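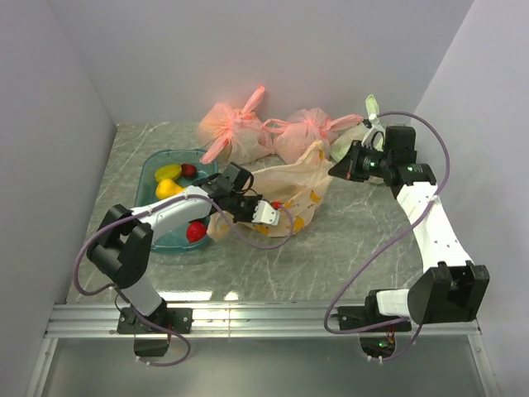
I'd been meaning to talk to somebody who packs play food for a living since my own two turned our stairs into a greengrocer's, and on a wet Saturday I finally got the bus out to Plosham. The toy library there lends play sets to nurseries and families as far off as Pukcombe, and the woman who runs the packing side had the kettle on before I'd got my coat off.

She has 421 sets on her shelves, and the fruit is the one she's fondest of. "People go mad for the big stuff, the garages and the kitchens," she told me, "but it's the fruit that never stays in. It's back on a Tuesday and gone again by dinner time!"

I asked what makes a good one. She likes a pear, she said, because small children know it straight away, and a strawberry because it's red and they'll all go for red first. Mangoes are harder work. "I've had it called a potato, I've had it called an egg. One little lad told me it was a lemon that had been sat on - and I thought, well, fair enough, love."

We got on to trays and bags, and I'm afraid I egged her on (I have strong views on bags). The fruit gets set out in a tray first so she can look it over, and only then does it go into its bag. She's a great believer in spots. A plain bag, she says, is a bag a child will sit on, but put yellow spots on it and it's a shopping bag, and off they go round the furniture asking what everything costs.

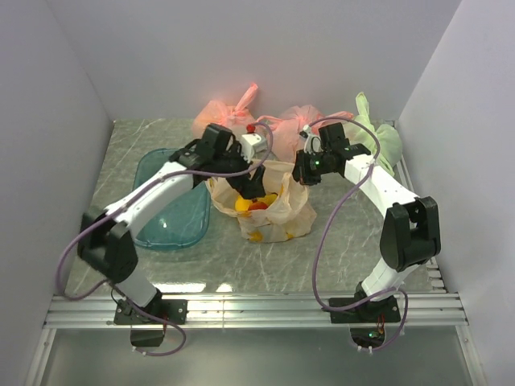
"Half the game is the bag," she said. "They'll fill it and tip it out and fill it again, and you can't hurry them." She ties the handles of the plastic ones in a single knot and no more, after a nursery rang to complain that they'd had to get the scissors out. Pink is her favourite for those. Green she puts up with.

Does she ever get sick of it? She had a proper think about that. The worst was last March, when a box of 1,000 bags came from a supplier in Gorkberg and every one of them was too narrow to get a hand in. She sent them back, and it took 29 days and a lot of phoning. The grapes were a sore point too, but she wouldn't be drawn on the grapes.

Her own first play set was a tin till and one banana, bought from a shop called Kong that used to be next to the bus station. She played with it for years. "I sold that banana to my nan roughly 15 times a day," she said, "and she always asked if it was ripe."

I came home with a fruit set on a three-week loan. The strawberry is already down the back of the settee.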